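Helpers wanted for two-arm table build, Studo shared workshop, Loston

We need 4 people for the summer. Evenings mostly. Unpaid to start, small stipend if the Dudek money comes through (should know by end of June, don't quote me).

What it is: a kitchen helper, or the start of one. Two arms on one table, passing groceries onto a tray without wrecking them. Luuk Mertens started it in his garage in Clullham, it outgrew the garage, now it lives at Studo in the back bay. Mechanics are in decent shape. Software is a pile. Wiring is worse than the software.

Who we're after, in order of how badly:

Someone who can do motion planning for two arms that share space. Python fine, C++ better. You'll inherit Luuk's code, over 6 months of it, not much commented.
Someone for cabling and power. Tidy hands. If you label things for fun please write today.
A person for grasping. Needs patience, this is the slow part.
A general hand, no experience needed — setting out, resetting, keeping the log, holding the flashlight.

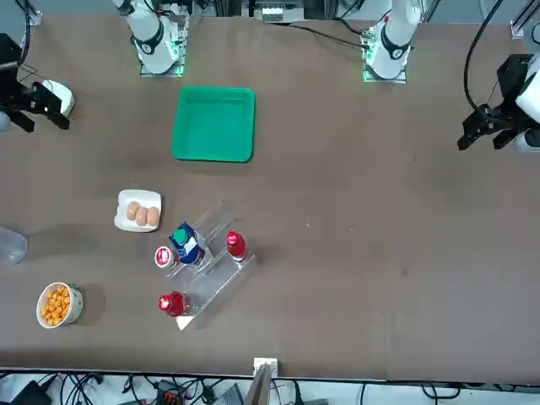 Grasping is where most of your hours would go, if you take that post. We work from a fixed shopping list so that runs can be compared, and Maja Jabłońska keeps the list. Eggs are on it, brown ones, three on a white plate to the left, and so is a bowl of orange puffs, which is a nasty thing to ask of a two-finger gripper. Drinks go on the clear stepped rack. One of the red bottles is on its side on the rack and that's a case we want solved too, picking from lying down and not only from standing. The green tray is the target. Ideas on finger pads very welcome, we have tried 2 kinds and like neither.

Hours. Tuesday and one other evening, you choose, 6 till whenever. Weekends open if you have a key. Keys need a deposit, ask Corina Dumitrescu at the desk.

What you get: full use of the Studo benches, the printer, the small mill after induction. Your name on whatever we put out. Tea. Somebody to argue with about calibration.

What you don't get: a desk, a title, a quiet room. Theres a band next door on Wednesdays.
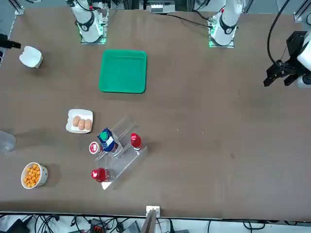

Safety bit, please read. Arms are live whenever the bay light is on. Nobody reaches over the table during a run, and one person stays on the stop button, always. New people do that job first. Under 18s only with a parent in the room. Long hair tied, no lanyards.

You should be OK with things not working for a whole evening. Also with starting over becuase someone bumped the camera mount. If you want a finished robot to play with this is the wrong ad.

No CV needed. Send a few lines: which post, what you've built (broken counts), which evenings. A link or photos if you have them. Hayley Mottram reads everything and will get back to you within the week. Or just leave a note in box 123 by the front door.

Come and see it before you decide, visitors fine any Tuesday, ring the side bell — front one is dead.
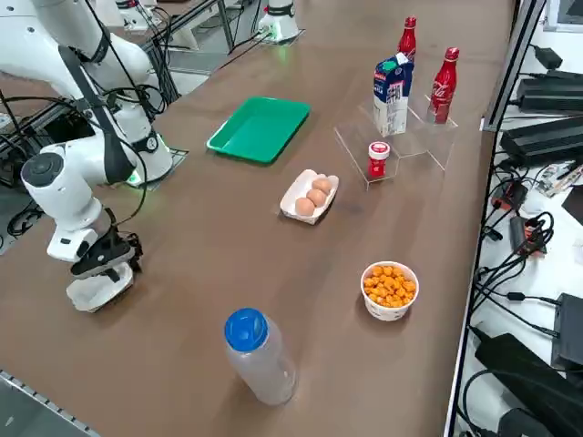
Loston, 15 June 2021

Update from Encarnación Manzano: general hand post is filled, thanks to all who wrote. Other three still open. Cabling is urgent now, we'd like that person in before we move the controller boxes. Planning post can be part remote if you come in for the first couple of sessions. Same address, same side bell.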